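Guardar los juguetes sigue siendo cosa de humanos

Redacción Trendside, 9/17/25

La promesa lleva tiempo con nosotros: un día la máquina recogerá el salón y usted mirará desde el sofá. La empresa Dlamini, que prepara un asistente doméstico llamado Lillia, presentó ayer en Lolton los resultados de su prueba más modesta, la de guardar juguetes en una caja. No cocinar, no planchar. Juguetes, una caja, una mesa.

El sistema completó 19 recogidas de 100. En abril eran 2, de modo que la firma habla de un avance extraordinario y, con la aritmética en la mano, no hay forma de discutírselo. Cualquier niño de cuatro años mejora la marca, siempre que se le convenza, y ahí Lillia lleva ventaja: no protesta. 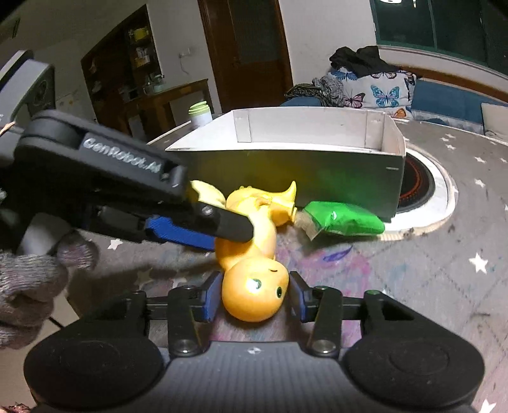 Un juguete amarillo panza arriba, entre las pinzas y junto a la caja abierta.

El reglamento interno concede 30 segundos por pieza. El problema, según el informe, empieza con las formas. Un cubo se agarra por donde sea; un bicho de plástico con cola, alas y cabeza redonda admite muchos agarres y casi todos son malos. Los peluches plantean la dificultad contraria, ya que ceden al apretarlos y el programa no siempre sabe si lleva algo en los dedos. En varios intentos la máquina dio por guardado un muñeco que seguía en la mesa, conducta que en muchas casas resultará familiar.

Los almacenes van algo mejor. La misma firma prueba el sistema en un pequeño taller de Lolton donde se empaquetan piezas iguales, siempre en la misma postura y con buena luz. Allí nadie deja un bicho boca abajo encima del mantel, y se nota en los resultados, aunque Dlamini prefiere no publicarlos todavía.

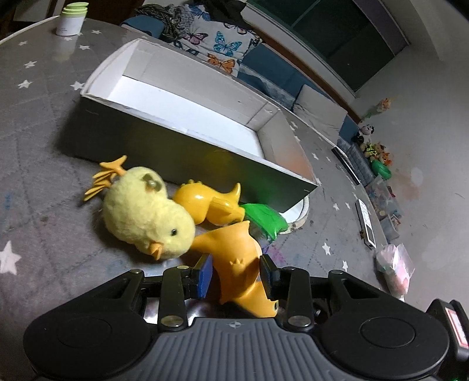
A mí con que me emparejara los calcetines me bastaba, escribe Lillo77 en los comentarios de nuestra web, y añade que por el precio que se rumorea también debería encontrar el que falta.

La empresa no ha dado fecha de venta. La siguiente prueba incluirá una caja con tapa.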